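May 9, 2020

Marnside workshop, play food set, second session.

Started at the shelf end and worked back to the table. The Orellana crate is now sorted into two tubs, fruit in one and everything else in the other. The old system went by colour and it fell apart every time somebody packed up in a hurry. The lids still don't match the tubs. The grey lid fits if you press the corners first.

Stock sheet says 169 pieces across both crates. I got to the end of the first crate and stopped there. The Nasidby pieces are still in their bags and I'll leave them until June, when there's shelf space.

Cleaning trial next. Warm water and a drop of dish soap, cloth wrung out hard, 30 seconds a piece, then air drying on the rack. Paper labels are the weak point. Anything with a label gets wiped around it and kept out of the basin. Two pieces from the last session have labels lifting at the seam and I've put them aside for glue. Clokunow glue stick is in the top drawer, the one that jams.

Laid out a small table setting afterward to see what goes together at a child's place. Ketchup bottle on the clear oval plate, the orange piece in the gray-blue bowl, strawberry and banana left on the table, blue cloth at the near side. The white top is good for this - small things show up well against it. I'd like a second bowl the same size.
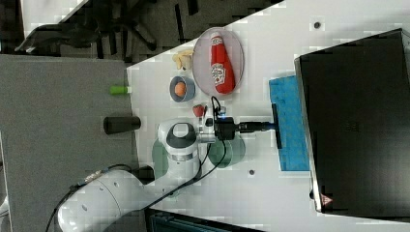
A note in the margin of the sheet asks whether the ketchup should be in the set at all, when the rest of what's out is meant to be eaten from a bowl or held in the hand. The same note wants bread added, or a bun, so the bottle has something to go with. Fair point. There's a bun in the second tub with a split along one side. I'll try it once it's mended and leave the bottle in until then.

Weights: bowl tub came to 1,121 grams with the lid on, which is fine for carrying. Fruit tub not weighed, scale battery went flat. Spare batteries are on the order list.

Still to do:
Glue the two labels
Mend the bun
Write set 26 on the new tub lids
Find out if the clear plates stack with the older ones or scratch each other
Hang the cloths up, they were left folded last time and smelled of it

Rack is full, so no more washing until Monday.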